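# Compte rendu de la réunion de suivi, collecte de démonstrations (mai)
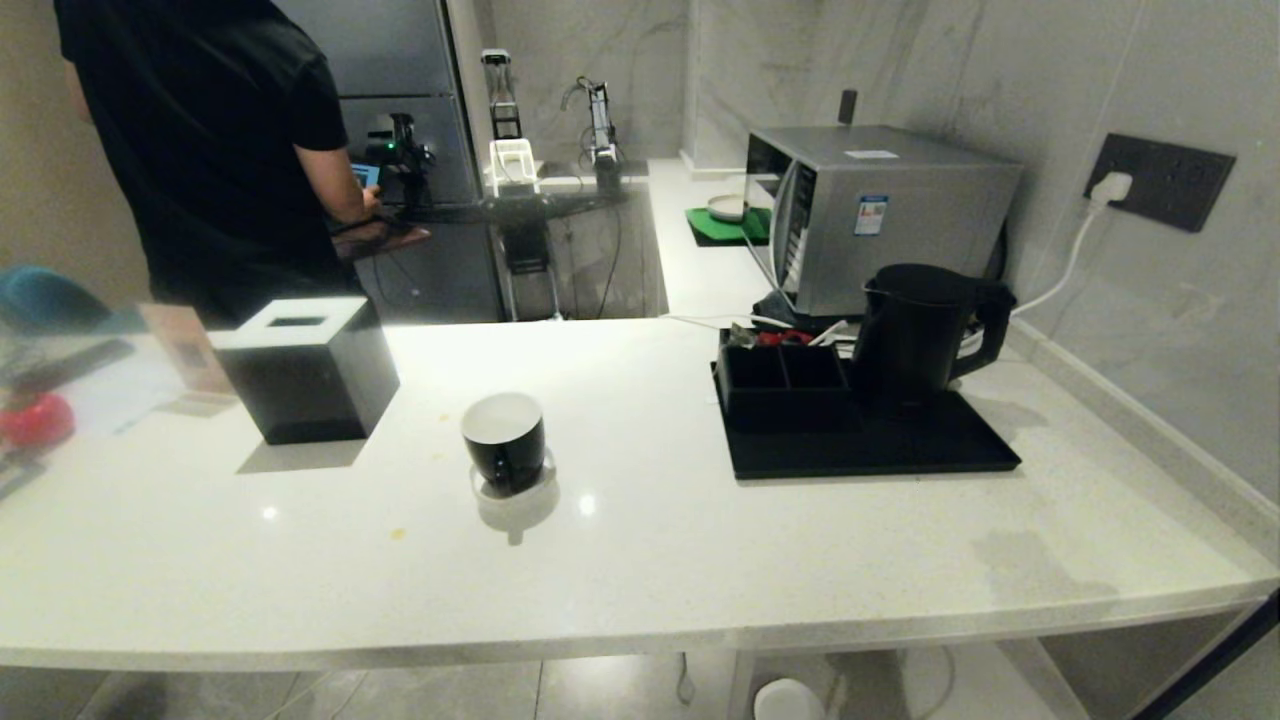

*Le coin cuisine, côté plan de travail : mug, boîte à mouchoirs, plateau avec la bouilloire, et les bras sur leur table au fond.*

La réunion s'ouvre à 14 h dans la petite salle du site de Hultidton, avec l'équipe de collecte, l'équipe d'apprentissage et, à distance, nos partenaires de Munteanu, que l'on remercie d'avoir patienté pendant nos ennuis de son. Le compte rendu précédent est approuvé sans modification.

## 1. Avancement de la collecte

L'équipe de collecte présente l'état du lot « cuisine » du projet Onareck. À ce jour, 89 démonstrations ont été relues et acceptées, toutes tâches confondues. Tout le monde se réjouit du résultat, car les premières semaines avaient été laborieuses et l'on avait un peu craint de devoir réduire nos ambitions. Il manque encore presque 50 épisodes pour la tâche du mug, qui consiste à le saisir par l'anse puis à le reposer sur son dessous de verre. C'est de loin la plus délicate, et les opérateurs demandent qu'on leur laisse le temps de bien la faire.

## 2. Qualité des exemples

L'équipe d'apprentissage revient longuement (on nous pardonnera de résumer) sur les reflets. Le mug noir est brillant, le plan de travail est blanc, et le modèle perd volontiers le bord de l'objet quand une tache de lumière tombe dessus. Faut-il écarter ces épisodes ? Après une discussion animée et fort sympathique, il est convenu de les garder en leur ajoutant une étiquette « reflet », ce qui permettra de comparer les deux entraînements.

On rappelle aussi que les hésitations de l'opérateur sont précieuses tant que le geste aboutit. Un épisode où la pince s'y reprend à deux fois reste un bon exemple. En revanche, les épisodes interrompus sont à classer à part, avec un mot d'explication dans le champ libre.

## 3. Disposition des objets

Munteanu souhaite davantage de variété dans les positions de départ. On retient 5 dispositions par tâche, à consigner dans la fiche avant chaque série. La bouilloire reste sur son plateau pour l'instant ; la question de la déplacer sera reprise quand la tâche du mug sera terminée.

## 4. Annotation

Le passage à l'outil Vernorov est presque achevé. Il reste 4 intitulés de tâche à harmoniser, dont « poser » et « reposer », que chacun emploie à sa façon depuis le début.

## À faire

- Collecte : compléter la tâche du mug, tenir les fiches de disposition.
- Apprentissage : créer l'étiquette « reflet » et relancer la comparaison.
- Munteanu : envoyer la liste révisée des intitulés.

La séance est levée à 15 h 20. La prochaine se tiendra dans la même salle.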